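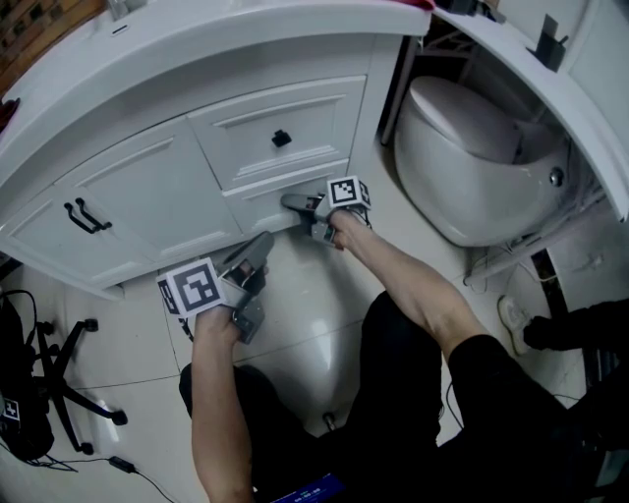

Home | Trips | Gear Room | Help Desk | Log in

Ticket 1463: vario drops out on glide
Status: open
Product: Lei flight deck

Hi Kaiwen, me again! Took the Lei up from the Hastus launch this arvo and it did the same thing as last time. Beeped along beautifully in the first thermal, topped out at 958 metres, then went dead quiet the moment I pushed the bar and headed for the ridge. Screen stayed on, altitude kept changing, just no sound at all (very unnerving when you're hunting for lift over trees).

What I've tried so far:

Volume up full, then off and on again in the air. No change.
Swapped the cockpit mount for Áine Conneely's, in case mine was pressing on the side button. Same silence.
Factory reset, then reloaded my settings by hand. Lasted around 30 minutes and I got quite excited, then gone again.
Turned off Bluetooth to the phone. Haven't flown it like that for long enough to say.

Update, 6 pm: Zeyu Luo reckons it's the auto-mute, which is meant to kick in once you've landed. If the speed reading gets stuck, it could think I'm standing in the paddock! I've switched auto-mute off and I'll fly it tomorrow if the westerly behaves.

Tracklog is attached, the silence starts just after the second climb. Could you also tell me if firmware 2 is safe to load over the top, or do I need to wipe it first? I'd rather not lose my waypoints for the May comp.

Cheers,
Sihan Tang

Recent tickets
Didden harness: speed bar line too short
Trorudeck radio won't hold charge
Reserve repack booking, Jinlong Tang
Helmet visor fogging on early flights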